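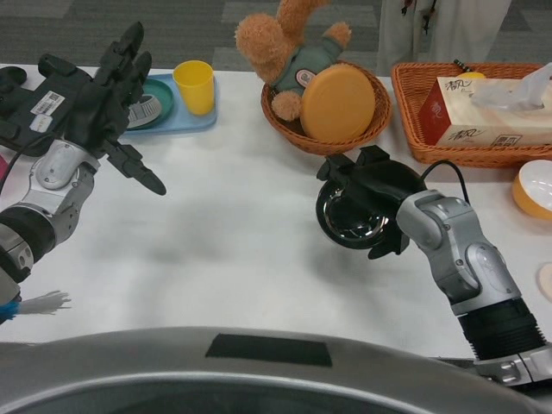
Flornberg Shared Workshop
Equipment Support Desk

Subject: Right gripper on Nicholas stops responding during release
Raised by: Amparo Tejada
Assigned to: Joonas Kemppainen
Opened: Monday, June 29, 2026
Priority: Normal
Status: Closed, one follow-up outstanding

Summary of fault

The two-fingered gripper on the right arm of Nicholas intermittently fails to carry out the release command. The arm reaches the place position, Baton sends the command, and the gripper remains closed. After 2000 ms Baton reports "no reply, right tool" and holds both arms. The left hand is unaffected and continues to report its position throughout.

The fault occurs during the table-clearing routine. It has not been observed when the gripper is opened and closed from the manual panel with the arm at rest.

Equipment concerned

Right arm, with Plundum gripper fitted by members
Left arm, with multi-fingered hand
Baton, workshop build, tool messages sent at 50 Hz
Tool cable, right arm, made up in the workshop

Log

Entry 1, Amparo Tejada
The fault was seen twice this morning, on both occasions with the steel bowl in the gripper. The emergency stop was used on the second occasion and the bowl was taken out by hand. No damage to the bowl or to the fingers was found. Baton was restarted and the routine ran to the end without error. The session log has been saved to the project folder.

Entry 2, Joonas Kemppainen
Ticket accepted. Members are asked not to run the routine unattended until further notice. Please confirm whether the force limit was altered when the steel bowl was added to the set of objects. A limit set too high can cause the gripper to report that it is still closing, and Baton will then wait for it.

Entry 3, Amparo Tejada
The force limit was not altered. The same value is used for the cup and for both bowls.

Entry 4, Joonas Kemppainen
The saved log has been read. On both failures the gripper stopped replying before the release command was sent. The command itself is therefore unlikely to be at fault. The last reply in each case was received while the wrist was turning inward to bring the bowl over the table. The power supply reading for the right arm did not change. Iker Calvo has been asked to carry out the following checks with the table laid out as in normal use:

Wrist turned to each end of its travel, gripper empty
As above, gripper closed on the steel bowl
Place position held, cable moved gently by hand
Same checks with the left arm switched off

Entry 5, Iker Calvo
Checks completed with the standard layout: tray with cup and plate at the left, bear in the round basket, tissue box in the rectangular basket, bowls at the right. Results were as follows.

Gripper empty, full wrist travel: no loss of reply in 10 passes.
Gripper closed on bowl, full wrist travel: reply lost on 2 passes, both at the inward end.
Cable moved by hand at the place position: reply lost at once and restored when the cable was let go.
Left arm switched off: no difference.

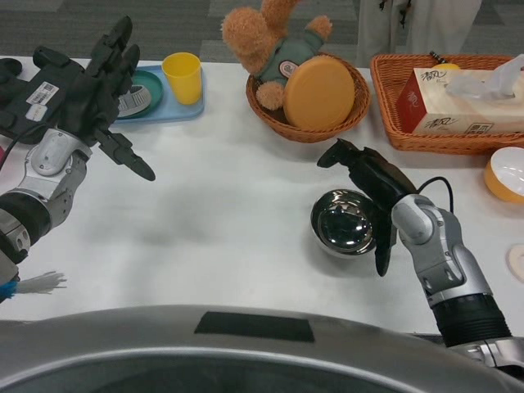 Right gripper at the steel bowl, with the tool cable looped over from the wrist.

The connector at the gripper end is the point at which movement of the cable has an effect. Moving the wrist end has none. I have not opened the connector and have left the right arm powered down with a notice on the switch.

Entry 6, Joonas Kemppainen
Thank you. The results point to the cable or its connector. Please proceed as follows. Isolate the right arm at the wall, remove the tool cable complete, and test each conductor with the meter while bending the cable close to the connector. Do not remake the existing joint until the test has been recorded.

Entry 7, Iker Calvo
Cable removed and tested. One signal conductor goes open when the cable is bent within a thumb's width of the connector. The outer sleeve is sound. Inside the shell the conductor was found broken at the solder joint, with the strands held in contact by the sleeve alone. The clamp in the shell had been fitted but not tightened.

Entry 8, Milagros Goicoechea
For the record, the cable was made up by me last September from the workshop drawing. The drawing shows the clamp but gives no instruction to tighten it or to test the cable under movement. I would ask that this be added. I have offered to make the replacement.

Entry 9, Joonas Kemppainen
Agreed. Replacement to be made to the same length with the clamp tightened on the sleeve and heat-shrink over each joint. A wider loop is to be left at the wrist. The cable must not be tied to the forearm.

Entry 10, Iker Calvo
Replacement cable fitted. All four checks under Entry 5 were repeated and no reply was lost. The table-clearing routine was then run 10 times with a member present at the switch, again without loss of reply. The notice has been removed from the right arm.

Resolution

Broken conductor in the right tool cable at the gripper connector. Cable replaced. No change was made to Baton or to the force limit.

Follow-up

Emiliano Cifuentes to revise the cable drawing and to inspect the clamp on the left hand cable, which was made from the same drawing. Members who hold printed copies of the old drawing should return them to the support desk.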